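How Does a Tree Turn Into a Table?

By Noreen Paracha

Put your hand flat on a wooden table. Go on, any one will do! You are touching something that used to be alive. Once it stood outside in the rain with birds hopping around on it, and now it holds up your cereal.

So how did it get from the forest to your kitchen?

Starting with the tree

A tree grows in two directions. It gets taller at the tips of its branches, and it gets fatter all the way around its trunk. The fattening happens in a very thin layer just under the bark. Every spring that layer wakes up and starts making new wood, and it keeps going through the summer. By August it is slowing down, and in winter it rests.

In places with cold winters, the wood made in spring is usually paler and the wood made later is usually darker. Put the two together and you get one ring, for one year. If you ever find a stump in the woods, crouch down and count from the middle. The biggest one on the trail at Skirkdale has 133 rings! I counted with my finger, lost my place at 70, and had to begin again.

Into the sawmill

When a log gets to the sawmill, the bark comes off first. Then the log is pushed through a huge saw that cuts it into long, flat boards. It smells wonderful in there — a bit like pencils, a bit like pepper — and it is very, very loud.

Think about what the saw is doing. If you slice a carrot straight across, you get circles. If you slice it the long way, you get stripes. Boards are cut the long way, so the rings of the tree show up as stripes and curves. That pattern is called the grain. Sometimes the lines make tall pointy arches like church windows, and sometimes they run side by side like the lines in a notebook.

And knots? A knot is where a branch used to be. The trunk kept growing around the bottom of the branch and wrapped it up inside.

A long, boring wait

Fresh boards are full of water. You can't make a good table out of them yet, as wood shrinks when it dries, and a board that dries too fast can bend like a potato chip. So the boards are stacked up with thin sticks between them to let the air through. Then they wait. Some boards wait outdoors for months and months, and others go into a big warm room called a kiln, where drying goes a lot faster.

Yasir Pirzada has a workshop in Nunbridge, and he let me help with a table last year. He showed me 2 boards from the same kind of tree, one dry and one fresh. The fresh one was so much heavier that I nearly dropped it on my foot.

Joining up

Most trees aren't wide enough to make a whole tabletop from one board. Instead, the maker lines up several boards, spreads glue along the edges, and squeezes them together with clamps until the glue is hard. If the edges are nice and straight, you have to look closely to find the joins.

After that comes sanding. You start with rough sandpaper and move on to smoother and smoother kinds. My arms ached! But every time I wiped the dust away, the wood felt softer, and by the end it was almost like touching soap. 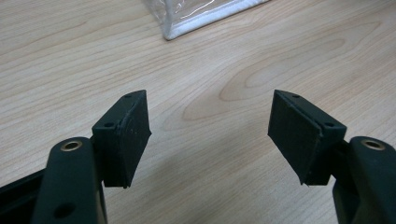
The last job is the finish, a thin coat of oil or varnish. It helps keep spilled juice from soaking in. It can also change the color a little, the way a pebble looks different when you dip it in a stream. Some people like their tables dark, and some like to keep the wood light. Pine, birch, maple and ash are all pale woods, and walnut is a deep chocolatey brown.

Be a table detective

Now try it at home. Look at the top of a wooden table, then crouch down and look at the edge.

Can you find any stripes? Do they carry on over the edge, or do they stop?
Are there any knots?
Can you spot a line where two boards meet?

If the top has one pattern and the edge has a completely different one, you may have found veneer. That's a very thin sheet of wood glued over something else, a bit like wrapping paper.

You can make a picture of the grain, too. Lay a sheet of thin paper on some rough, unpainted wood (an old fence is great, but watch out for splinters) and rub over it gently with the side of a crayon. Dark green works best for me. Write on the back where you found it, and then go and find another one.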